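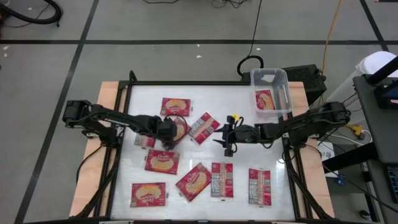 Red cookie packets on the white table, with one more in the clear bin.

About Distow

Hi, I'm Rhydian Price, and I pack snacks for a living! Distow is my snack box company, based in Stelstead, and if your office, school or waiting room has a basket of little packets by the coffee machine, there's a decent chance we filled it.

I started doing this out of my garage with a folding table and a label printer that jammed every time it rained. My sister's dental office wanted treats for the front desk (yes, a dental office, I've heard all the jokes) and didn't want to buy a giant case of one thing and eat it until spring. So I split up a few cases, mixed them, and dropped off a box on a Friday. Then the accountant upstairs wanted one. By August I couldn't get the car in the garage anymore and we moved to the unit on Daneshvar Street, where we still are.

What we do

We buy individually wrapped snacks by the case, sort them, and pack them into mixed boxes. Cookies, crackers, pretzels, dried fruit, the odd chocolate thing when the weather is cool enough to ship it. The small box holds 40 packets and the big one holds 100. If you're running a camp or a conference we also do a 300, but please give us a week's warning on those!

Everything we send is sealed by whoever made it. We don't open, repack or weigh out food here, so the ingredients and the nutrition panel are right there on the packet, the way the maker printed them. People with allergies in the office tend to like that, and so do school nurses.

How we pack

Cookie packets are my favorite thing to pack and also the biggest pain. They're light, they slide, and round cookies do not enjoy having a bag of trail mix dropped on them. So heavy stuff goes in first, crackers around the sides, cookies last and flat. We turn the top layer face-up so you see the fronts when you lift the lid. It takes a little longer, I know, but a box full of barcodes looks like a box of returns.

Loose packets get gathered into clear bins by flavor so we can see what's running low without digging. Isa runs the bins. She started with us part-time, reorganized every shelf in her second week, and I haven't been able to find the tape since. The boxes do go out faster, though.

Who we pack for

We have a little over 200 regular customers now, mostly offices, plus a few schools, two car repair shops and a choir. Most are close enough that we drop the boxes off ourselves, and the rest go by mail.

You can skip a month whenever you like, swap out anything your people won't eat (it's always the raisins), or come by and pick up. Ring the side bell, the front one sticks. We're usually packing until four.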